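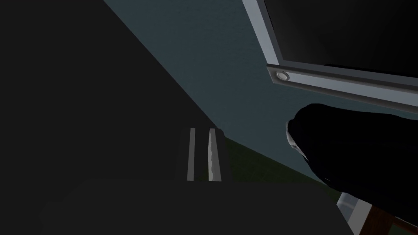 Brudell: recetario abierto de panes de masa madre

¡Bienvenidos! Brudell reúne 520 recetas de pan de masa madre en texto plano, con sus porcentajes panaderos ya calculados y las notas de quienes las hornearon en casa. Empezó como una carpeta compartida entre dos amigos y ha crecido una barbaridad (hay una de centeno con alcaravea que me tiene enamorado).

Contenido

recetas/ un archivo por pan, en UTF-8
notas/ más de 816 apuntes de horneado, enlazados por nombre de receta
harinas.csv equivalencias entre harinas de distintos países

Campos de cada receta

nombre, origen, harina_total (gramos), hidratacion (porcentaje sobre harina), sal, masa_madre, reposo_horas, horno

La hidratación incluye el agua de la masa madre. En la versión 2 no era así, de modo que, si venís de ella, volved a descargar la carpeta entera.

Pendiente

Faltan los tiempos de reposo en 8 recetas de la serie Plomov, todas de trigo sarraceno. Si alguien las ha probado, ¡que escriba! También nos encantaría tener más panes dulces.

Cómo colaborar

Copiad plantilla.txt, rellenad lo que sepáis y dejad en blanco el resto. Las medidas van siempre en gramos, nada de tazas.

Mantiene el recetario Ruaridh Haldane. Licencia CC BY 4.0.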